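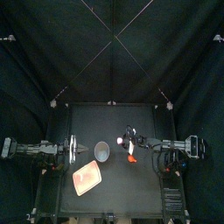

Why Does Black Look Black?

We use cookies to remember which pages you've read. Accept Manage settings

Search Plandora Kids
Type a question… Go

Last July I got into an argument with my nephew Desta over a T-shirt. We were going to the lake, it was blazing out, and he wanted to wear his black one with the shark on it. I said he'd roast. He said a color can't be hot, and anyway his teacher told him black isn't even a color. So how could something that isn't a color cook him?

I thought that was a pretty good question, and I spent half the drive trying to answer it (badly) and the next few weeks trying to answer it better. So this one's for him, and for everybody who has ever sat on a black car seat in shorts. Ouch!

First, what is light up to?

To see something, you need light to get into your eye. That light might come straight from a thing that makes its own, like a candle or the sun or a TV screen. Most things don't make any, though. Your shoe doesn't glow. You see your shoe when light from a lamp or the sun hits it, bounces off, and some of the bounced light happens to land in your eye.

Now, light that looks white, like sunlight, is a big mix. All the colors of the rainbow are in there together. You've seen them come apart if you've ever watched a rainbow, or sprayed a garden hose with the sun behind you. (If you haven't done the hose one, go and do it. Pick a fine mist and stand with your back to the sun. I'll wait.)

When that mixed-up light hits something, some colors bounce away and some get soaked up. The science word for soaked up is absorbed. A ripe strawberry soaks up most of the blue and the green and sends back mostly red, so red is what reaches you. A leaf sends back more green than anything else. Snow sends back nearly all of it, every color, and all of them together look white.

And black things? They soak up nearly everything. Hardly any light comes back to your eye, and your brain calls that black.

So was Desta's teacher right?

Sort of! It depends who you ask. If you ask somebody who studies light, black is what you get when light is missing, so there's no black in the rainbow. Go look, you won't find it between the blue and the violet. But if you ask a painter, of course black is a color. It comes in a tube and it gets on your sleeves. I asked my friend Gebremedhin Tilahun, who teaches painting at the community center in Sketstead, and he said he has four different blacks in his box and he'd be very cross if someone took one away because it didn't count.

I think both answers are fine as long as you know which one you're giving.

Black is never all the way black

Get something black. A sock, a backpack, the curtain from the school play, anything made of cloth is good. Bunch it up and look at the folds. If the cloth really soaked up every bit of light you wouldn't be able to see the folds at all, it would look like a flat hole in the shape of a sock. But you can see them. Same with the big sheets of black fabric at the top of this page, where the creases make darker patches and paler patches. A little light is getting away, and a bit more gets away from some places than others.

Put two black things side by side and it gets even better. I tried this with my own laundry. My black jeans turned out to be gray, my black sweater was kind of brown, and one sock was so blue that I must have been wearing it with the wrong partner for a year. They had all looked plain black when they were alone.

Shiny black is strange in a different way. Think of a piano, or a phone with the screen off. You can see your face in it. The black part underneath is soaking up most of the light, but the smooth top sends some of it straight back like a mirror would. Velvet goes the other way. It's covered in tiny standing-up threads, and light goes down between them and bumps from thread to thread and loses a little every time it bumps. Not much makes it out again, so black velvet looks darker than a black plastic bag.

Scientists have taken the velvet idea and shrunk it way, way down. They can grow tiny tubes of carbon, much thinner than a hair, packed together standing up like a forest. Light goes into the forest and almost none comes out. If you coat a crumpled piece of foil with it, the crumples disappear, and it looks like somebody cut a hole in the world. I've only seen photos and they made me feel a bit dizzy.

Some birds do this too, with no laboratory. There are birds of paradise in New Guinea with super-black feathers, and if you look at those feathers under a powerful microscope they're spiky and branchy instead of smooth. The black makes the bright colors next to it look brighter, and the males show them off when they dance for the females. There are deep-sea fish that are super black as well. For them it's hiding. Plenty of hunters down there make their own light, and if you don't bounce any of it back, they may swim right on by.

OK, but why does it get hot?

Back to the shark T-shirt. Light carries energy. When it's soaked up, the energy doesn't vanish, it has to go someplace, and mostly it turns into heat. A white shirt bounces most of the light away and the energy leaves with it. A black shirt keeps it. So Desta was right that a color can't be hot all by itself (his black shirt is no warmer than a white one when they're both in the drawer), and I was right that he'd roast in the sun. We called it a tie.

You can test it without getting roasted.

What you need:
Two glasses the same size
One sheet of black paper and one of white
Tape
Water from the faucet
A thermometer, the kind that's OK to put in water
A sunny windowsill

Wrap one glass in black paper and the other in white, and tape them so they stay put. Fill both to the same height. Take the temperature of each and write it down, even though it'll be the same, or nearly. Put them next to each other in the sun and go do something else. Check every half hour until lunch. I'm not going to tell you what I got. See what yours do, and then move them into the shade and see what happens there.

If you don't have a thermometer, lay one ice cube on black paper and one on white, out in the sun, and have a race. Put a plate underneath or you'll be in trouble with whoever owns the table.

What about the dark?

People wrote in after my page on shadows to ask if the dark is the same thing as black. (Hello to Wako, who wrote two whole pages with drawings!) They're cousins, I'd say. A black sock in a bright room looks black when everything around it is bouncing light like crazy. In a closet with the door shut, nothing is bouncing any light, so the sock and the snow-white towel look exactly alike. There's no light in there for the towel to send back.

Well, nearly exactly. Most closets aren't truly dark. There's a crack under the door, and your eyes are very good at using small amounts of light if you give them time. Your pupils open up wide in the first few seconds. The slower part happens at the back of your eye and can take half an hour or so. That's why the backyard looks pitch black when you step out of the kitchen and then, bit by bit, there's the fence, there's the tree, there's the cat looking at you. Color is the last thing to show up, and in very dim light it doesn't show up at all, because the parts of your eye that work best in the dark can't tell red from green. Try guessing the colors of your crayons at night with just a sliver of light from the hall. I got nearly all of mine wrong.

Somebody else asked why the night sky is black when space is full of stars. That's a huge question and grown-up scientists puzzled over it for a very long time. The short answer is that the universe hasn't been around forever, so light from the farthest places hasn't had time to reach us yet, and space has been stretching, which changes old light into kinds our eyes can't see. The long answer needs its own page and probably a snack.

Words from this page

Absorb: to soak up. A sponge absorbs water and a black shirt absorbs light.
Reflect: to bounce back.
Pupil: the dark hole in the middle of your eye. Yes, it's a real hole! It looks black because most of the light that goes in doesn't come back out to whoever is looking at you.
Pigment: the stuff in paint, ink, skin or feathers that soaks up some colors and sends back others.

One more to try if it's raining

Take a black felt-tip marker, the washable kind, and draw a thick ring in the middle of a paper coffee filter. Put one drop of water in the center of the ring, then another, and let it spread. Lots of black inks are made of several colors mixed together, and the water carries some farther than others. I've had purple, I've had yellow at the edges, and with one marker a really beautiful turquoise. If yours stays plain black, try a different brand. Desta has done six so far and taped them all to the refrigerator, and now he wants to know what's in the brown.

Contact us | Grown-ups' page | © Plandora Kids, all rights reserved | Back to top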